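Lost my season rewards in Clisum after linking accounts — any way back?

Farzana Jafri
21 Oct 2022

Hi all, hoping someone's been through this. I've played Clisum on my laptop since March and finished the season track last week, all 200 tiers of it (my thumbs may never forgive me). Then I linked my console account so I could play on the sofa, and now the game shows me at tier 3 with none of my outfits. My coin balance still says 3439, so it's remembered something!

I've logged out and back in, and I've reinstalled on the console. Support sent me an automatic reply and that's it so far. Is my progress gone, or is it sitting somewhere I can't see?

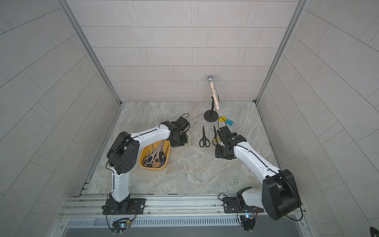
Sparkly microphone on its stand, with scissors on the floor

I mostly play squads with my sister and she's already asked if she can have my spot, so any help is very welcome.

Illach
Same thing happened to me. When you link, it asks which profile is the main one and the console is ticked by default. Your laptop progress should still be there, but hidden. Go to Account, then Linked Profiles, and pick the laptop one as main. Mine took four hours to switch over, and I had to close the game completely on both before the outfits showed up. Don't buy any tiers in the meantime — I did and couldn't get the coins back.

Swati
just unlink it

Tevent
Please don't unlink yet! There's a wait before you can link again and you might miss the end of the season. Try what Illach said first. If the laptop profile isn't listed, reply to the automatic email instead of opening a new ticket, and put your player ID in the first line.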